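Posted in: Build Guides > Hand-Held Grippers

We use cookies to keep you logged in. OK / Manage

Part 7: Setting up the table and doing a first pick

I do this part on the gridded table at Makmont, but any flat white top works fine.

1. Wipe the table down. Mine never stays clean for long, so don't fuss over every pencil mark.
2. Squeeze the Evitz gripper closed and check that the fingertips meet evenly. If one leads, loosen its mount and nudge it back.
3. Lay a spatula flat, handle pointing away from you.

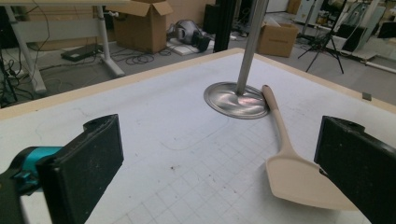

4. Come in low and slow with a finger on each side of the head, then close. I do 20 of these before I change anything!

Note: scuffed pads still grip okay (I like them better than new ones). Swap them when they start to slip.

CAUTION: Keep your free hand out from between the fingers. They pinch, ask my thumb.

Comments (2)

tanoli_fan: Does this work with the Tanoli pads too?

gridlines565: Step 2 fixed mine, thanks! Had one finger leading since February.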